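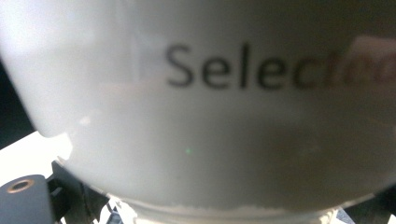

The long way to teach a robot about mugs

In a converted shop unit in Stevport, the working day is measured in episodes. An episode is one complete go at one small task: reach for the mug, close on it, lift, put it down, let go. It takes a few seconds. The target for September was 1000 of them, and the team finished the month on 1497.

The work belongs to a project called Puso, which is building a set of examples for a learning system that handles things found in kitchens. No robot is needed at this stage. A person holds the gripper and does the job by hand while a camera on the tool records what the fingers are doing. The recordings go to Derkadier, the company that trains the model and later tries it on an arm.

Ibsa Tilahun has run the collecting since the spring. She used to manage a hotel breakfast room and says the two jobs have more in common than people expect.

"You pick up a lot of cups," she says. "The difference is that now I have to think about each one."

White glazed mugs are among the harder objects. At the moment of the grasp the camera is so close that there may be little in view except the side of the mug, and the glaze throws light back at the lens. Printed lettering helps, as it gives the system something to follow as the tool moves in. On one of the mugs the team uses, the letters "Selec" are sharp and the rest of the word goes off into a pinkish-brown reflection.

Tilahun keeps recordings like that. Kitchens have windows and lamps, she says, and a model that has only seen tidy lighting will struggle in them. She throws out other things - a session where the collector paused halfway to talk, or one where the same mug stood in the same spot for 200 goes in a row.

Each collector works from a sheet that says which object to use, where to start it and which side to come from. The sheets were drawn up with Wang, a small design office two streets away, after the first version proved too fiddly to read while holding a gripper. There are 81 in the current folder. Mugs take up the first part, then bowls, then lids.

Collectors swap every hour, mostly for the sake of their wrists. Tilahun still takes a turn herself on most afternoons. Bowls are next on her list, starting with the shallow ones.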